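Laboratory Sample Assistant (part-time)
Dovness, Dredton site
Posted September 6, 2019

Dovness is looking for 2 part-time assistants for the sample room at our Dredton site. The job is mostly setting out, sorting and putting away tubes. No lab degree is needed. We will train you on the first shifts.

What you will do
Stand capped tubes in the racks and fill each row in order
Check that caps are closed before a rack leaves the bench
Match tube labels to the Drarno list and note any that are missing
Wipe down tables and return clean racks to the shelf
Restock tubes and caps when a box runs low

A normal shift covers up to 2000 tubes. Most of the work is done standing at a table, and some of it is repetitive.

What we ask for
High school diploma or equivalent
Steady hands and good close-up vision, with glasses if you wear them
Able to read and write short notes in English
Available two mornings a week through June

Past work in a pharmacy, stockroom or school lab is useful but not required. Gloves and lab coats are provided. Parking is free in the lot behind the Khaemba building. 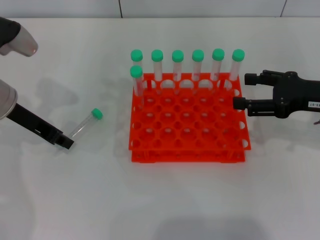
Green-capped tubes and a rack at the bench.

How to apply
Send a resume and a short note about your availability to Liliana Marino in the Dovness staff office. Shortlisted applicants will meet with Henrique Leitão, sample room supervisor, and do a short sorting task with 100 tubes. Please bring a photo ID.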